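Bushra Rana
Bin picking project, thread from our student robotics club

1/ Our team is called Rekby. The task this term: the arm must take objects from one bin and put them in the other bin. We are still far from finished, but I want to write down where we are. 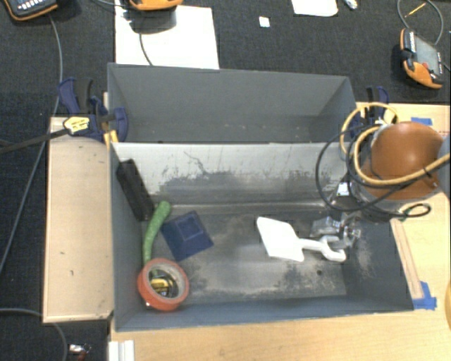
2/ The objects. Our teacher, Mr. Lecomte, asked us to choose things with different shapes. The tape roll has a hole in the middle, and the gripper can hold it by the ring. The white piece with the fork end is flat on one side, and I find it the most difficult.

3/ The clamps. In December we did not use them, and one bin moved a little after every grasp. All the positions became wrong and we lost one evening looking for the error in the code.

4/ Numbers, because people asked me. We made 500 attempts with the first program and 62 percent were good. With the new one I have only 45 attempts, so it is too early to compare.

5/ The black block stands diagonally against the corner. When an object leans like this, our program often chooses a point too high on it. Jimon thinks we should approach more slowly. I think we should change the angle. We will try both.

6/ Cables took me more time than I expected. If the loop is too short, the wrist cannot turn fully. If it is too long, it hangs over the bin. Please tell me if your team has a good method for this.

7/ Next meeting we have 15 minutes to show the work to the Cleveck team. I will explain the grasping part and Jimon will run the arm. I am practicing my sentences already.

31 Jan 2019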